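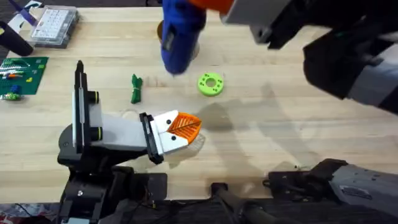 3/2/20

**Kumden table, pale wood top. Four stars, nearly five.**

Had this eleven weeks now so feel able to say something. Bought from Vomdale, 295 with delivery, on top of which you pay extra if you want them to carry it past the front door. I didn't. Regretted it by the second stair.

Wanted a plain top for a work table. Not a dining table, not a desk with drawers and a silly cable flap. Just a flat pale surface to put bits on. Printed parts mostly, rings and discs and odd latticey things, and the usual cup. Small things vanish on a dark top, I had a near-black one before (the Dobos) and spent half my life patting it with my hand looking for washers. On this you see everything. Lime green, orange, brown, all shows up straight away.

Grain is fine and quiet. Was worried it'd be stripey like the one in the Vomdale showroom, mine isn't. Luck of the draw maybe. Colour is a touch lighter than on their website, I prefer it.

**Putting it together**

Easy enough. 10 bolts, one allen key, instructions are all drawings. Drawing four is wrong, the brackets go the other way up. Took me an hour and a bit with a break for swearing. Get someone to hold the second leg. Pilot holes lined up, all but one, which needed a shove.

**Wobble**

None on a hard floor. On carpet a tiny bit if you lean on a corner. I've got gear fixed along the edges and it hasn't shifted, no bowing in the middle that I can find with a straight edge. Screw feet are decent, though the rubber on one came off in the first week and had to be glued back.

**Surface**

Wipes clean. Tea ring came off with a damp cloth, superglue did not, so there's a shiny spot near the back now and that's my fault. Scratches: two, both faint, both from dragging somthing I should have lifted. Finish is mattish but you do get soft shadows all over it from anything tall, so think about where your lamp goes. Mine moved three times.

Edges a bit sharp underneath. Ran some sandpaper along the front one, fine now.

**Not so good**

- Smell. Went after a fortnight with the window open, but it was strong.
- No lip, so round things roll off. Obviously. Still annoying at 11 at night.
- Packaging is absurd, took two trips to the tip.
- Customer service slow. Asked Vomdale for a spare foot in October, still waiting. Order ref ends 792 if anyone there reads these.

**Compared with**

The Prustden is cheaper and a little deeper, but the top is thinner and Gyula Szalai, who has one in his garage, says his has dipped where the vice sits. Dobos is solid but dark, see above. If you only want to write letters get the Prustden and save the money.

Would I buy the Kumden agian, yes. Might get a second for the other wall if they do it in the shorter length. Taking one star off for the foot.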